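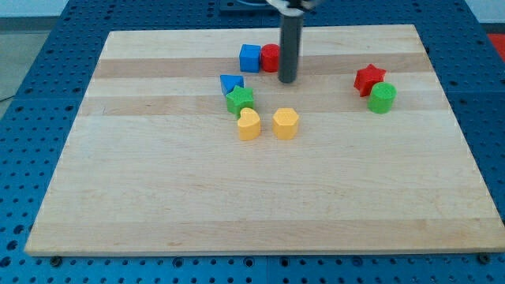
Delard Arena to Host Summer Basketball Tournament

2025-07-26

KUTER – The Kuter Basketball League will move its summer tournament to Delard Arena this year after two seasons at the Matos High School gym, the league announced.

The field grows to 24 teams, split evenly between the men's and women's brackets. Play opens with pool games, and the top teams from each pool go on to single elimination. Both finals will be played on the main court on the last evening.

Delard Arena seats 800 for basketball. The Matos gym holds 300, and the league had to stop selling tickets at the door for both finals last summer.

Registration opened in June and the women's bracket is already full. A few places remain in the men's bracket. Teams may list players who also appear on a winter league roster, but no player may be listed by more than one team in the same bracket.

The league has also made two rule changes. Pool games that are tied after regulation will go to a single short overtime period – if the score is still level, the game is recorded as a draw. Elimination games will be played until there is a winner.

Fellasow, a sporting goods retailer based in Kuter, will supply game balls and scorer's tables under a new agreement with the league.

Tickets will be sold by session at the arena box office and on the league website. Children under school age get in free with an adult. Parking in the north lot is free, and the Matos lot will not be used.

Team managers should send final rosters to the league office before the draw.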